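4.2 Household chores in the simulated room

The second group of tasks asks whether one arm, mounted on the ceiling, can do small chores that a person does in a kitchen without thinking. We built these tasks in Pultivero and used the same room for all of them, so that differences in the results come from the chore and not from the surroundings. The objects are ordinary: mugs, plates, a bowl, a banana, small packages, two crates and a white cabinet with drawers. They stand on a perforated floor with free space between them. Crowded layouts are treated separately in Section 4.4.

Each chore is given to the policy as one short sentence, for example "put the banana in the bowl" or "open the top drawer". The policy receives the camera view and the joint positions, and it must decide by itself when the chore is finished. We limit every trial to 200 steps. A trial that reaches this limit is counted as a failure, even if the object is already very near to its goal.

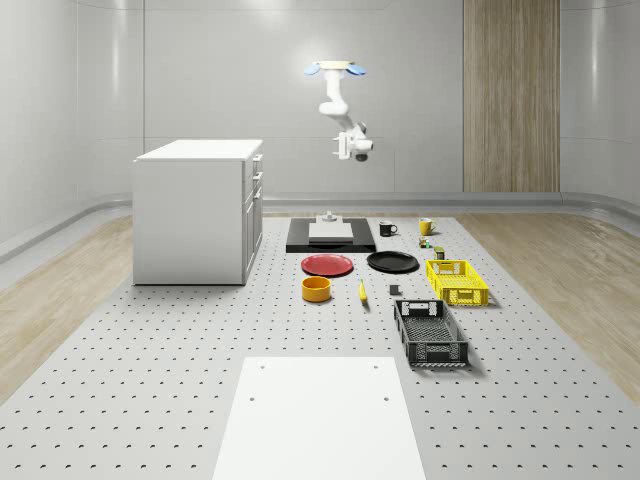

One reviewer of our earlier workshop version, Fung, objected that a chore with clear space on all sides is hardly a chore, and that a real kitchen would defeat the same policy within the first minute. We agree in part. The layout is kind to the gripper, and we do not claim that the numbers below would be the same in a home. However, if a policy cannot clear a plate under kind conditions, it is of little use to test it under hard ones. We therefore read the results as an upper limit.

In total we ran 3131 trials. Of these, 1034 were drawer trials and the others were pick-and-place trials with the mugs, the plates, the bowl and the small packages. The pick-and-place chores went better than we expected in March, when the first version of the policy was tested. Mugs were usually grasped by the rim, and the handle was almost never used. Plates were more difficult. A plate lies flat, and the two fingers must come in at its raised rim with an error of only a few millimeters. When the first grasp failed, the plate often slid away, and the policy then repeated the same motion at the old position.

The drawer needs a different kind of skill. The hand must hold a small handle and pull along a straight line, and small errors in direction grow during the pull. More than 502 of the drawer trials ended with the drawer open far enough to place an object inside. The remaining failures were mostly of one type: the fingers closed beside the handle and the arm moved back with nothing in the hand. The policy had no signal of touch and did not notice this.
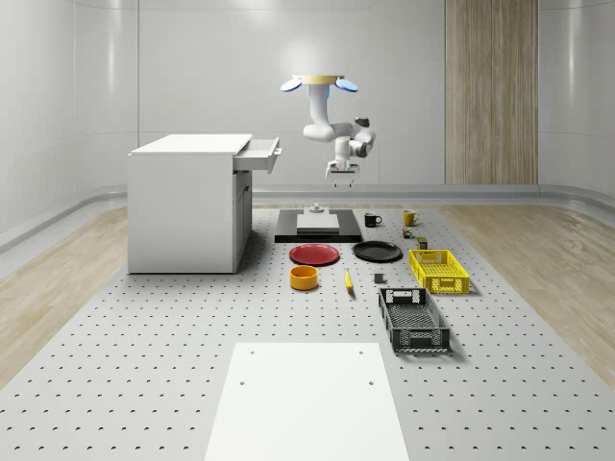 Figure 3. Workspace for the household chores, with the top drawer of the cabinet open. Rendered in Pultivero.

Closing the drawer was much easier than opening it. A push does not need a grasp, and almost any contact with the front was enough. This agrees with the Workstead experiments of Voser, where pushing chores on a shop floor were learned from far fewer demonstrations than pulling chores.

We also joined two chores into one instruction, such as opening the drawer and then putting the small box inside. Here the success rate was lower than the product of the two single rates. In many trials the arm stopped after the first part and stayed above the floor until the limit was reached. We think that the policy takes an open drawer as the sign that its work is done, but we could not confirm this with the present data. Section 4.3 repeats the combined chores with the instruction given again after each part.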